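August, bench notes, late afternoon

Spent a good hour on the white table today and I'm glad I did. Prasanna Khondokar had asked whether the clear sheet would do as a cover for the Caduvholm samples, so I laid it out flat and left it there while I went through the drawer for the 100 mm clips (found 19, far more than I'd hoped for!). 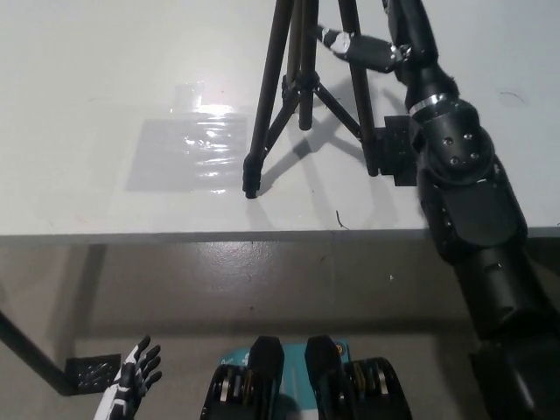
Clear sheet on the white table, left of the tripod.

It still has some wrinkles, and the overhead lights glare badly near one end — I'd like to try it with the lamps dimmed before we give up on it. Prasanna thinks a night under the heavy Skotex catalogs would flatten it nicely. Tripod stays put for now, please. Sheet goes back in drawer 112 after.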